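Part 3: The vanity

By now you've done the toilet and the shower glass, so the vanity's all that's left. I always leave it for last – otherwise I'm just dripping on a counter I've already polished (ask me how I know).

1. Take everything off the counter: soap bottle, plant, any little cloths or cups. Pop them on a towel on the floor. Nokuthula puts hers in the tub, but we've only got a shower here.

2. Wipe the marble with warm water and a drop of dish soap. Get right along the backsplash, where the toothpaste ends up.

Caution: no vinegar and no lemon on marble! It etches, and you can't scrub an etch mark out. I left a dull patch the size of a loonie at our old place on Vavulville Road and it cost me $249 to have it honed.

3. Do the sink next. Swish around the drain with an old toothbrush, then rinse and dry the faucet right away so the chrome doesn't spot.

4. Mirror last. Spray the cloth, never the glass, or the cleaner runs down behind the frame. I use 2 cloths, one damp and one bone dry, and go top to bottom.

Note: gold-toned frames can be touchy, so stick to a dry cloth on those.

5. Put the soap back beside the sink and the plant at the far end, where its leaves won't get splashed every time someone washes up. 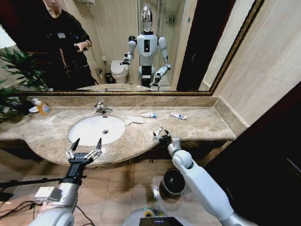 If the plant looks dusty, give the leaves a wipe with your damp cloth before you rinse it out – mine gets done every second week, and more often in October once the furnace kicks in.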